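配信ライブやファンクラブのことで毎日いろんな質問をもらうので、よく聞かれるものをまとめました。書いているのは、女性アイドルグループ「Tuvance」の日本語ファンサイトをひとりでやっている私です。公式ではないので、そこだけご了承くださいね!(2020年3月更新)

## 配信ライブについて

### どこで見られますか?

配信サイト「Bronduvley」で見られます。アプリでもブラウザでも大丈夫ですが、私はブラウザ派です。アプリだとコメント欄が歌詞の字幕にかぶってしまって、サビのいちばんいいところで読めなくなるんですよ……。設定の「表示」からコメントの濃さを下げると、だいぶましになります。

### チケットはいくらですか?

1公演1,645円です。アーカイブ付きにすると2,000円。私は毎回アーカイブ付きを買っています。だってMCが早口すぎて、一回じゃ絶対に聞き取れないんです(笑)

支払いはクレジットカードとコンビニの両方が使えます。コンビニ払いの人は、開演直前だと入金の確認が間に合わないことがあるので、前の日までに済ませておくのがおすすめです。

### 海外からでも見られますか?

見られます。ただし開演時刻は日本時間で書いてあるので、時差の計算だけはお忘れなく。ベルギーから見ているMilan Woutersさんは、夏時間の切り替えをうっかりして最初の3曲を見逃したそうです。アーカイブ付きでよかったですね、と慰めておきました。

### 途中で止まってしまいます

まず画質を一段下げてみてください。それでもだめなら一度ログアウトして入り直すと、わりと直ります。同じアカウントを二つの端末で開いていると片方が止まるので、テレビとスマホの両方で開いている人は要注意です。私もこれで一回泣きました。 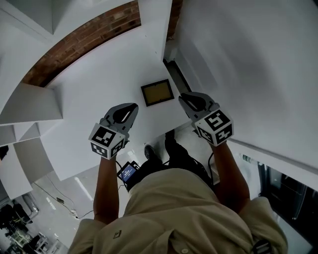

カーキのシャツで、両手にグリッパー。

## 曲とメンバーについて

### カバー曲の日本語詞は誰が書いているんですか?

メンバーのMargareta Crăciunさんが下書きをして、それを作詞チームが整えている、とラジオで話していました。原曲の韻をどこまで残すかで毎回もめるらしいです。個人的には「Llorente」の二番がとにかく好きで、日本語になったときのほうが切なく聞こえるんですよね。異論は認めます!

### セットリストは毎回同じですか?

前半は同じ、後半は週替わりです。アンコールの一曲はファン投票で決まります。投票は公演の前日にしめきられるので、推し曲がある人は早めにどうぞ。ちなみに私の推し曲はまだ一度も選ばれていません。

### 初めて見るなら、どの公演がいいですか?

新しいものから順に見てください、と言いたいところですが、最初の一本なら第40回をおすすめします。自己紹介がちゃんと入っていて、衣装替えも多くて、メンバーの顔と名前が覚えやすいんです。そのあと第57回を見ると、同じ曲でもフォーメーションがまるで違っていて楽しいですよ。

### メンバーの見分けがつきません

わかります、私も最初はそうでした。髪型はしょっちゅう変わるので、あまりあてになりません。マイクの色を見てください。こちらは結成からずっと固定です。声から覚えるのもありで、ソロパートの多いバラードを何回か流していると、ある日すっと聞き分けられるようになります。

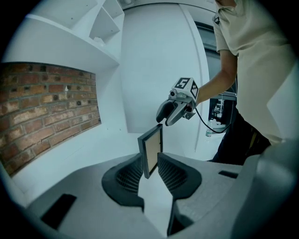
あと、ユニット曲だけをまとめて見るのもいいです。人数が少ないぶんひとりずつ映る時間が長いので、歌い方のくせや手の振りまでじっくり見られます。公式チャンネルの短い動画にもユニット曲がいくつか入っていますから、チケットを買う前にのぞいてみるのもいいかも。

## グッズと現地公演について

### 配信限定グッズはいつ届きますか?

注文した公演の翌月の発送がほとんどです。引っ越しの予定がある人は、マイページの住所変更を先に済ませておいてください。発送準備に入ってからだと変更できません。

### 8月の現地公演はありますか?

会場はGrurnalbridgeホールの予定と発表されていますが、開催できるかどうかはまだわかりません。続報が出たらトップページに載せます。遠征の人は、宿だけキャンセルできるプランで押さえておくと気が楽だと思います。

### このサイトからチケットを譲ってもらえますか?

ごめんなさい、譲渡の仲介はしていません。掲示板での募集も削除しています。行けなくなったときは公式のリセールを使ってくださいね。

### 管理人さんに連絡したいです

メールフォームからどうぞ。感想メールも大歓迎です! 返信は週末にまとめてしているので、少しお待たせするかもしれません。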